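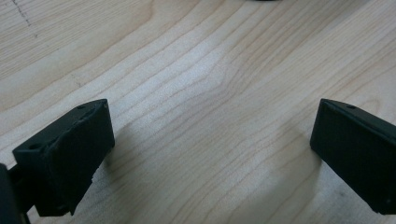

Report of the Members' Visit to the Cronin Paper Mill, Wullden

The Zullstead Local History Society made its annual winter visit in February, when a party of members travelled to Wullden to see the paper mill operated by Cronin. The visit had been proposed the previous autumn, following the talk on the river trades, and the Society is grateful to the mill for agreeing to receive a group at a time of year when it does not normally open to visitors. 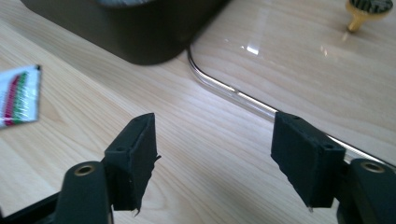
Reading time: 5 minutes

The party left Zullstead by coach from the library forecourt and arrived at the mill shortly before ten. Members were received in the former counting house, where tea was served and the safety rules were read out. Loose scarves and lanyards had to be left behind, and ear protection was issued for the machine floor. Two members who had difficulty with stairs were offered a separate route through the yard, and reported afterwards that they had seen everything of importance except the upper drying loft.

History of the site

The first mill at Wullden ground corn. Paper was being made there by the end of the eighteenth century, chiefly wrappings for the grocers and candle makers of Prandley, and the earliest surviving account book records rags bought by the hundredweight from as far away as the coast. The Cronin family took the lease in the 1840s and later bought the freehold. A fire destroyed the rag house some years afterwards, and the brick building which now faces the road was put up in its place.

Members who have worked on the Zullstead rate books will be interested to know that several of the carters named there also appear in the mill's wage records. Our guide kindly laid out one of the volumes for inspection. The binding is poor and the first pages are stained, but the hand is clear throughout. The Society has asked whether a transcript might be made, and the mill has agreed in principle.

The preparation of the pulp

The mill no longer uses rags. Cotton linters arrive in pressed sheets and are broken up in water in a large circular vat, then passed to the beater. The mill retains an older beater of the Hollander type, an oval trough with a heavy bladed roll at one side, and this was run for our benefit. The guide explained that the length of beating decides the character of the paper more than any later stage. A short beating gives a soft, absorbent sheet suitable for blotting; a long one gives a hard sheet which rattles when shaken. Samples of both were passed round.

A good deal of discussion followed on the subject of water. The mill draws from its own leat under an old right, and the hardness of the supply is tested each morning. In dry summers the flow has at times been too low for the wheel, though the wheel itself has not driven any machinery for many years and is kept turning only to preserve the bearings.

Sheet forming by hand

The vat room was, for most of those present, the chief interest of the day. Handmade sheets are still produced there to order, mainly for bookbinders and for the repair of old documents. The vatman dips the mould, lifts it level and gives it a short shake in each direction so that the fibres lock together. The coucher then turns the sheet out on to a damp felt. A pile of felts and sheets, known as a post, is built up in this way and taken to the press.

Members were invited to try the work for themselves, and 2 did so. The resulting sheets were thick at one corner and were received with good humour. The mill expects a practised pair to produce 200 good sheets in a working day, allowing for the time spent at the press.

Of particular note was the collection of moulds hanging along the north wall. Many carry wire watermarks sewn to the cover, among them a heron, a wheatsheaf and the initials of several banks and solicitors' firms long since closed. One mould bears the arms of the borough of Prandley. It was not known to the Society that the borough had ever ordered its own paper, and enquiries are being made at the record office.

Drying and finishing

Handmade sheets are hung in the loft over ropes of cowhair, in small groups called spurs, with the louvred shutters opened or closed by hand according to the weather. On the day of our visit the shutters were almost shut and the loft was very cold. Sheets which are to be written on are afterwards passed through a bath of warm gelatine and dried a second time.

In the finishing room each sheet is held to the light and sorted. Those with slight faults are sold as retree, at a reduced price, and those with serious faults return to the vat. Perfect sheets are counted into reams of 500 and wrapped in the mill's own brown paper. The mill shop stocks retree in mixed packets of 50, and a number of these were bought.

Luncheon and afternoon

Luncheon was taken at the inn opposite. The service was slow, for which the landlord apologised, and the walk to Wullden church had to be shortened as a result. Members were nevertheless able to see the wall tablet to the Cronin family in the north aisle and the row of mill cottages beyond the churchyard. The end cottage retains its original windows. The others have been altered, in some cases heavily.

The coach left at four and reached Zullstead after dark.

Matters arising

The Society's letter of thanks has been sent, together with a copy of the booklet on the Zullstead tanneries for the mill's library. Members who took photographs of the watermarks are asked to pass copies to the archive, marked with the position of the mould on the wall if this was noted.

Several members asked whether a second visit might be arranged for those who could not obtain a place. The mill has indicated that it would be willing to receive another party next winter - the vat room is too small for a larger group than the one just taken - and a list will be opened at the autumn meeting. The fare is expected to remain the same.

Report approved for publication 11/07/2018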